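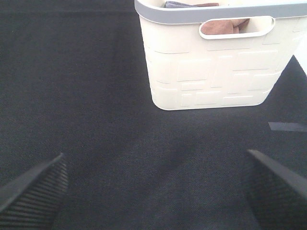 Fig. 1. Wrist view, basket station. Fingers open, basket upper right, cloth in basket.

Notebook, Rillow laundry, folding line
February 1, 2025
Entry by C. Gallardo. Present: Gallardo, Cantero, Minja (morning only).

Purpose: settle how the basket station is to be run on day shift, and write down what the change does to the folding bench. Bernadette Masson wants both before the March roster goes out.

Layout as agreed. Dark grey cloth stays on the table. The cream basket reads well against it from the wrist camera and the rim and handle slot are easy to pick out. Purple and pink-brown items also separate well from the background. Charcoal items will not, and we have no fix for those yet. Cantero suggested a second cloth in a light colour, swapped by hand for dark loads. That puts a person back at the table between loads, so it goes on the list as a question for Bernadette and not as a decision.

Basket position. The arm does not need the basket centred, but it needs it inside the reach we set on the pendant. Minja set it down by eye all morning and stayed inside the limit every time. She has been putting baskets on tables for 15 years and did not look at a mark once. I would still like marks for people who are new to the bench.

Handle slot. Cloth sitting against the inside of the slot is a nuisance. The pick routine looks for colour inside the basket outline and will sometimes choose the patch showing through the slot instead of the one at the top. The fingers then go for the front wall. Cantero has masked the slot area in the Fatorex settings. Mask is fixed relative to the rim, so it holds if the basket is turned a little, but it has to be redone for any other basket pattern. The raised blocks on the front of this one gave no trouble.

Fingers. Ribbed pair fitted. Grip on towelling is good. Thin synthetics slide along the ribs if picked near the tip. Told the arm to go in 7 mm deeper. Better, not solved. Edwards has a softer pair in the stores cupboard and will bring them over on the next visit.

Speed. Slower than a person and will stay that way. Target for the line is 700 pieces a shift with the arm and one sorter. The bench now does more than that with two people. Grinar's proposal compared the arm with one person working alone, and the comparison should be redone before anyone quotes it again.

What changes for the bench

Lifting and unloading. The arm takes over reaching into the basket and laying pieces out flat. That is the part Minja and Nurhan Kaplan both complained of at the last safety talk – shoulders for Minja, lower back for Kaplan. Neither has complained of folding. Full baskets still have to be carried to the table by hand, so the heaviest lift of the job is untouched. Asked Bernadette whether a roller stand could come out of the same budget. No answer yet.

Sorting. Moves ahead of the arm. At present whoever unloads also checks for stains, torn hems and things left in pockets, and does it by feel as much as by eye. The arm does none of this. If a pen goes through, it goes through to the folder. Minja's view is that the check should stay with the folder and the sorter should only split by fabric. Kaplan wants it at the sorter. I lean toward Kaplan, but it makes sorting the slower of the two jobs.

Pace. The folder now works to the arm's rhythm. Minja found the waiting between pieces more tiring than steady work and started doing pillowcases in the gaps. Cantero will try a small buffer so pieces arrive in batches of 2 and the folder can set the order.

Stops. Anyone at the bench can stop the arm and nobody has to give a reason. Restart is by whoever stopped it, after looking at the table. Minja asked if stops are logged by name. They are logged by time only. I told her so and have asked Cantero to leave it that way.

Roster. Bernadette says no hours come off anyone before the end of the trial. She has not put it in writing and the bench would like her to. Passed on.

Open items
Second cloth for dark loads: Bernadette to decide.
Basket marks for new staff: Gallardo.
Softer fingers: Edwards.
Buffer in the hand-over: Cantero.
Pocket and stain check, sorter or folder: talk with Kaplan and Minja together.
Roller stand: waiting on budget.
Written note on hours: Bernadette.

Slot mask saved under the basket profile. Do not overwrite it when loading the towel settings – the two share a name in the menu and Cantero has yet to rename them.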